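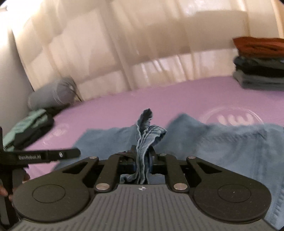 Blue towel out on the purple bed

Ticket 489 - Laundry folding, guest room, Vascombe house
Status: open
Priority: low (was medium)
Product: Kirumell bed cover, lilac, with the round logo print

Problem as reported: folded stacks don't fit the Golon shelf. Towels too fat, jeans slide off the top. Shelf is 40 cm deep, stack sticks out past the front and the door won't shut. Also lint on everything.

First look: towel is blue terry, big one. Bath size I think. Was folding in half and half again, then rolling. Roll comes out too thick, tried 2 times, same result. Thirds the long way then in half = fits. Striped border goes on the inside or it catches on the shelf edge.

Lint: from the towels, pretty sure. Ran one load with no towels in it, jeans came out clean. So wash seperately from now on. Cleaned the dryer filter as well, it was bad.

Side note, the bed cover. Asked Nyaga support if the white logo fades in a hot wash (their ref 835). They said cold only, inside out. Not done yet.

Update, 4:15 pm

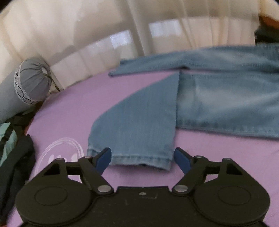
Posted by: household laundry desk, second shift

Jeans now. Light blue pair, the ones with the double stitching at the cuff. Hem is a bit fraying, not a fold problem, leave it. Don't trim the threads, last time that made it worse on the dark pair.

What works so far:
Lay them flat on the bed. One leg over the other, seams matched. Smooth from the waist down, not up from the cuff. Then cuff to waistband, then once more. If there's a diagonal crease in the leg, open it out and start again, it wont go away by pressing on it.

What doesn't: folding them in the air. Rolling. Putting them on top of towels, whole stack leans.

Bolster pillow: keep it at the side of the bed while folding. Tuck the drawstring cord in, it got folded into a shirt last week and took forever to find.

Shelf test: jeans at the bottom, towels in thirds on top. Door shuts. Haven't tried with the winter blankets, those come out in October.

Still to do
- wash bed cover cold
- redo the older towels in thirds
- second shelf, same check

Leaving open til the second shelf is done.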